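Carow Hand Grippers: Set-up Guide
Section 6. Preparing the table and recording a demonstration

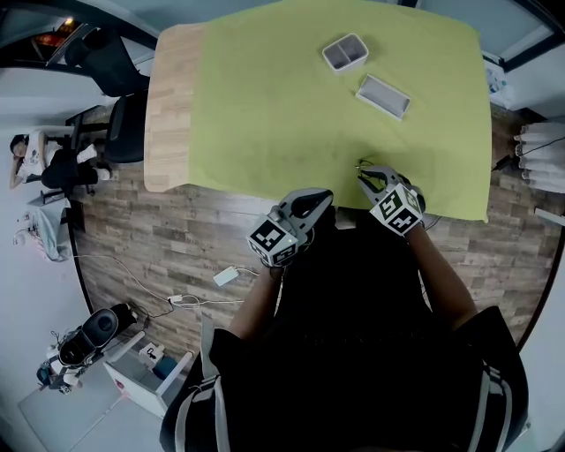
Reading time: 1 min

This section is for operators who record demonstrations for the Strobel placing task. The method learns only from hand-held recordings, so the quality of the start position matters a lot.

1. Spread the green cloth on the table and smooth it by hand. A strip of bare table at one side is allowed.

2. Put the white two-compartment container on the cloth, and the flat white tray near it. Change the angle of the tray before each recording.

3. Check the marker cube on each gripper. All printed squares must be clean and flat.

4. Lead the gripper cable away from the objects.

5. Stand at the near edge of the table, open both grippers and start the recording. Wait for the tone before you move.

Note: In the April trial at Nisidthorpe we kept 1463 recordings. When we trained with only 500 of them, the policy often missed the tray if it was turned. Please do not skip the angle change in step 2.

Caution: Do not cover a marker cube with your sleeve or your other hand. The tracking is then lost and the recording must be repeated.

Caution: Keep power cables out of the place where you stand.

Last revised 2021-05-11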